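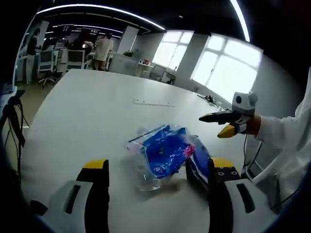
Kostard visit, Jun 19, 2020

Notes typed up on the train so forgive the mess. Went out to the Kostard packing and housewares place, Jilov side of the river, second try after the January visit got snowed off. Amber Clegg met me at the door. Yes, same Clegg as the old Clegg box works next door, her grandfather's. Long story, got most of it before I'd signed in.

Badge, hairnet, shoe covers, go. Fast walker.

First stop goods in. Pallets, shrink wrap, a radio nobody could find the volume for. Kostard doesn't mold anything there, it all comes in finished and they sort, bag, label and send out. Tubs, lids, plates, small kitchen stuff mostly. 1,000 orders on a good day, Amber says. Wasn't a good day, a truck was stuck someplace and half the line was standing idle.

Then the sample room, which I liked best. Big white tables, everything shows up on them. Stuff gets laid out and looked at before it goes on the list. Clear bags are the headache. They crumple, they catch the light, and you end up reading a label through three creases. One bag had a blue printed pack in it, white and pink graphics, and a clear container showing through the plastic under the print. Fine when you're up close. From the end of the table, just shine and blue.

Asked why not go to boxes. Cost, and the customer wants to see the tub. Yvonne Stockdale (buys the film, 9 years there) went off on this for a while. She's tried thicker bags. They crease less but the creases stay in. Thinner ones split at the seal. She's got a drawer full of rejects and showed me most of them. Good drawer.

Round things are the other one. Lids roll. Plates roll. Anything stood on edge wants a neighbor to lean on or it's off. They pack round items last for that reason, flat if they'll go flat, and Yvonne wants a divider card in the carton. Amber does not want to pay for a divider card. I stayed out of it.

Nullgate is the software they use for stock. Saw the screen for maybe 2 minutes. Green rows good, orange rows somebody has to go look. Lots of orange. Didn't get a straight answer on wether that was the truck.

Lunch was cheese rolls in the break room, decent coffee. The tour is supposed to be 60 minutes and ran well over, no complaints.

If you go: wear flat shoes, park at the Clegg end becuase the front lot is all trucks. Ask for the sample room, it isn't on the standard route. No shop on site, I asked. Wanted a set of the tubs.

Still need to send Yvonne the name of that film supplier. Monday.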